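4.2 Gripper comparison in the box-access task

The second set of trials tested how each gripper copes with a confined opening. In the open-table trials of Section 4.1 the arm could approach from any direction, and the differences between the two grippers were small. Access through a front opening removes most of those approach directions and puts the wrist close to its joint limits, so we expected the shape of the hand to matter more.

Two grippers were compared. The Kimar is a parallel-jaw gripper with flat pads and a single actuator. The Zotau is a multi-fingered hand with slotted fingers that close together around the object. Both were mounted on the same arm with the same adapter plate, and both were driven by the Flostolex controller at its default rate. We did not tune the controller separately for each gripper. A short pilot in September showed that separate tuning changed closing time but had no clear effect on whether a grasp held, and keeping one set of gains made the logs easier to compare.

Each gripper was given 500 attempts. An attempt began with the arm at its home pose and ended when the object had been lifted and carried clear of the opening, when the object was dropped, or when the controller reported a contact force above the limit. Objects were drawn in random order from the Sugiyama set, leaving out those too wide to pass through the opening in any orientation. The object was placed by hand inside the box before each attempt. The operator followed a printed list and did not choose positions. Attempts stopped by a network fault were repeated and are not part of the 500. Counting these, the pilot and the calibration runs, the log holds 1,162 entries.

A webcam on the wrist bracket gave the view used for grasp selection. It moved with the hand, and its position relative to the fingers was calibrated again after every gripper change. We first tried a camera on a separate stand, but the forearm blocked its view during the last part of the approach, just when the estimate was needed most. The wrist mount solved this at a cost — the bracket adds height above the gripper and limits how far the hand can go in before the camera meets the upper edge of the box. Figure 6 gives a view of the setup with the multi-fingered hand at the opening.
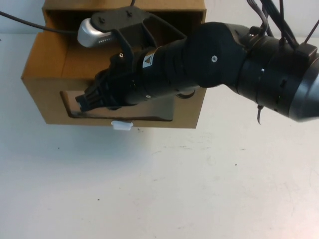 Figure 6. Box-access task. The multi-fingered gripper reaches into the opening in the front of the cardboard box, with the webcam on its bracket above the hand.

Most failures with the parallel-jaw gripper came from poor alignment at closing. With the multi-fingered hand, failures were more often contacts with the sides of the opening on the way in. Mahsa Nikzad labeled the failure types from the force logs without knowing which gripper had been used. Rates by object class are given in Table 3, and the effect of opening width is taken up in Section 4.3.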